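Folding and storing knitwear – frequently asked questions

Should I hang sweaters or fold them?
Fold them. Hangers stretch the shoulders, and heavy knits get longer under their own weight. Cardigans in a light cotton can go on a padded hanger for a day or two.

Where is the best place to fold?
Any flat surface wider than the garment with its sleeves out. Most people use the bed. Pull the duvet fairly smooth first and close all buttons and zippers.

How do I fold a thick knit so it stays put?
Lay it face down. Bring each side in toward the middle with the sleeve laid straight down the back, then fold up from the hem in halves or thirds. Thick knits do better in thirds. Press the air out with your palms – don't pull at the corners.
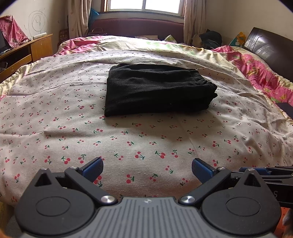
Black knit folded into a thick rectangle, on a cherry-print duvet.

Will it fit in a Narna drawer box?
The standard Narna is 41 cm long inside and takes about 5 bulky knits standing on edge. If yours comes out too tall, add one more fold.

How do I keep lint off dark knits?
Wash them inside out, away from towels, and store them apart from pale fleece. The Robichaud clothes brush works on wool and acrylic.

Can I stack them on an open shelf?
Yes, with the heaviest at the bottom. Refold every month or so to move the creases.

Do you ship the drawer boxes to Bisex?
Yes, from our Tususton store. Allow an extra day in January.

Related questions
Removing pilling from sweaters
Packing away winter bedding
Drawer box sizes
Returns and exchanges

We use cookies to remember your basket and preferences. Accept | Manage settings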